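About Pullow

Independent comparison of robot hands, arms and controllers for small workshops
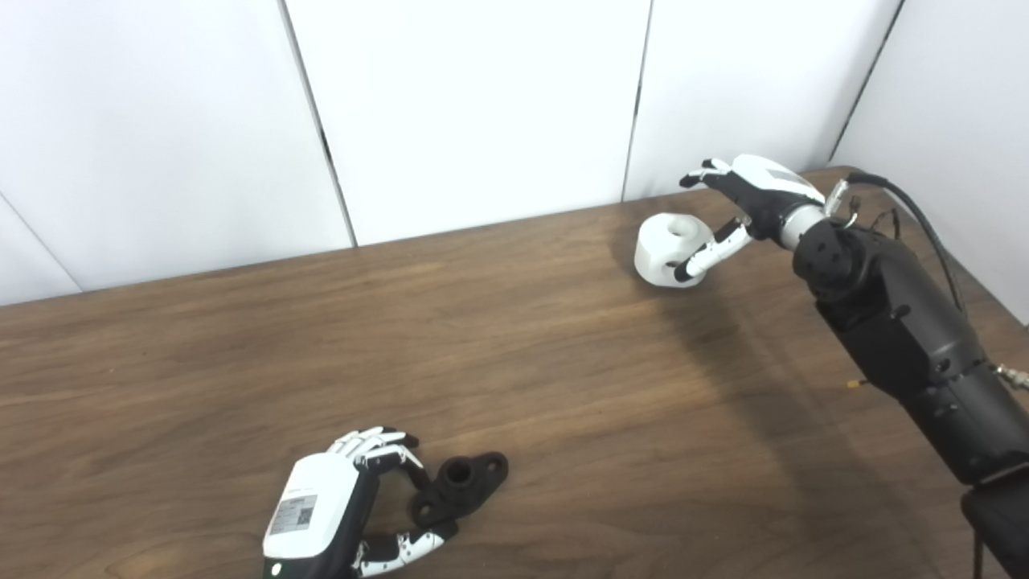

Two hands at the test table, with a white and a black printed part.

Pullow is a small test workshop. We try out robot hands, arms, cameras and controllers, and we write down what we find, so that a company with 7 or 70 employees can choose before it spends the money. We do not sell any of the equipment that we test, and we take no commission from the makers.

The workshop was started by Maricica Buzatu, who had worked before in the maintenance of packing machines. In that job she often received a gripper which looked very good in the catalogue and then could not hold the product of the customer. She began to keep her own notes on this. The notes became a service, and the service is now our full work.

What we do

Most of our orders are comparisons. A customer sends us the parts which must be picked, turned or held, and names two or three grippers that are under discussion. We mount them one after the other, we use the same parts for all, and each hand makes 100 tries per part. When a customer cannot send real parts, we print test pieces in plastic. They are cheap to replace and we can change one detail at a time, for example the diameter of a hole or the length of a flange.

For hands with fingers the question is usually the thumb. Two fingers and a good thumb will hold many parts which four fingers without a good thumb will drop. For this reason our report has a separate page for the thumb, with its position at contact and how far it moved during the hold.

We also compare controllers. Here we look mostly at the delay between command and movement, and at how the controller behaves after an emergency stop. Cameras we test only together with an arm, never alone.

Our programmes

Gusine is our basic test, which takes one week and covers one gripper. Kashindye is the long test for hands with fingers, and it includes 75 hours of repeated closing and opening. Since last September we have recorded 1372 complete holding tests in the Kashindye programme, and customers can ask to read the results for the type of part that interests them.

Groveck is the name of our mounting plate. It was made for our own use, but several customers have asked for it, and we will send the drawing without charge.

Working with us

Please write to us first with a short description of your part: weight, material, and the surface which may be touched. We answer normally within three working days. Visits to the workshop are possible on agreement, and you are welcome to bring your own parts and to be present at the test.

Page updated Fri 25 June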